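Home | Newsroom | Guides | Events | Contact
Filed under: Robotics & Automation / Standards & Safety

March — by Valtteri Lindqvist, Festiretti

Festiretti Publishes Free Good-Practice Guide for Robot Bin Picking

I've been wanting to put this one out for ages, so forgive me if I sound a little excited — our good-practice guide for bin-picking cells is finished, and anyone can use it for free!

We wrote it with our friends at Vitetti and the integration crew at Duman. It grew out of 17 site visits and a lot of arguing over coffee. Everybody had house rules, and hardly any of them were written down (ours included). The guide runs to 2 short parts, one for setting up the cell and one for running it, and it's meant to sit next to your risk assessment and the safety standards you already follow. Please don't use it to replace them.

What's in it

Part one covers the boring things I happen to love: holding the bin still, marking where fixtures go on the table, and routing cables so they keep clear of the gripper through its whole reach. Part two gets into who holds the pendant, when to slow the arm down, and how to report test results so another lab can make sense of them. We ask for mixed contents, too. A bin full of identical boxes tells you very little about how a cell copes with cloth or crinkly foil.
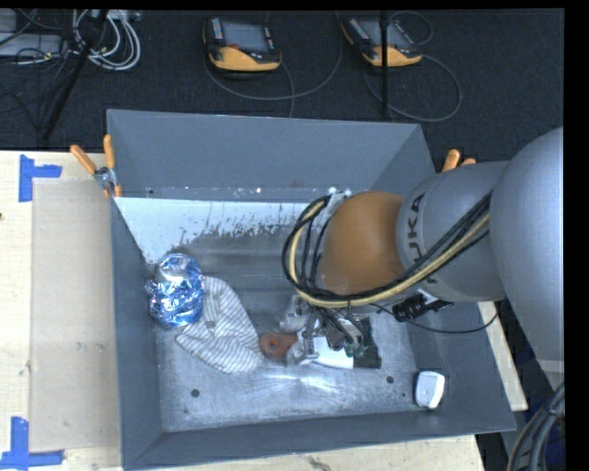 Who's using it

Mutport has adopted the guide for its training cells, and some 200 people have signed up for the first online walkthrough. I'll be hosting, with plenty of time for questions.

How to get a copy

Write to the Festiretti press desk and we'll send you the guide plus 3 blank checklists. Scribble all over them and mail them back — we're already collecting notes for the next edition.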